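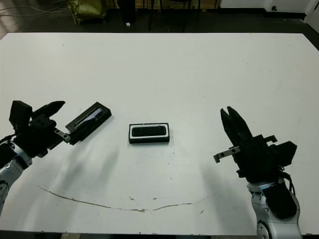
How do I tell whether a brown line on a white table top is a stain or a crack?

Run a fingernail across it, slowly, in several places. If the nail catches, treat it as a crack and keep water away from it. If it glides over, start with a damp cloth and a drop of washing-up liquid and work up from there.

Sulside Furniture Help
Ticket 1043
Product: Dredinby large table, white
Status: open, waiting for customer
Opened: October 2018

Opening message

Hello! I've got one of your big white Dredinby tables and it's been great for small fiddly stuff, but it has grown a long thin brown line along one side. It isn't straight, it bends in a shallow curve, and there are a few little brown specks next to it and just above it. Faint marks I can live with (it's a work table, it gets used) but this one bothers me every time I sit down. I can't decide if the surface has gone or if something has been spilt. Mugs do end up there, I'll admit, mostly coffee from Khúc downstairs.

Tried so far: dry cloth, damp cloth, then a damp cloth with a bit more effort. No change that I could see.

Reply from Sulside

Thanks for getting in touch. Please do the fingernail test from our help page and let us know what you feel at both ends as well as the middle. Please don't use a scouring pad or anything gritty. The finish is matte and rubbing hard will leave a shiny patch. Could you also tell us what normally sits on the table?
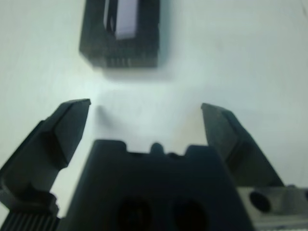

bench_in_jirkham

Right, I'm back, sorry for the wait. To answer the last bit first: small black cases, mostly, rectangular ones with fine ridges. Nothing heavy and nothing with liquid in it. They show up beautifully on the white, and that's the whole reason I bought the table, so you can see why a brown squiggle annoys me!

Fingernail test: nothing at the left end, nothing in the middle, and then towards the right I think there's the tiniest catch. I went over it again with my eyes shut and felt it once and then didn't. So that's clear as mud.

I then put washing-up liquid on a soft cloth and left it sitting on the left half only for 11 minutes, well away from the bit I'm unsure of. Wiped, dried, had a look with a torch held low. The specks may be a touch paler. The line looks the same to me.

My questions now:

Can I try bicarb paste on the specks, or does that count as gritty?

If the right end is a crack, is there a filler that dries matte? Your shop page has more than 2000 items on it and I gave up looking.

Would you swap just the top? The legs are fine and I don't want to take the whole thing apart if I can help it. I'm keeping drinks off it meanwhile.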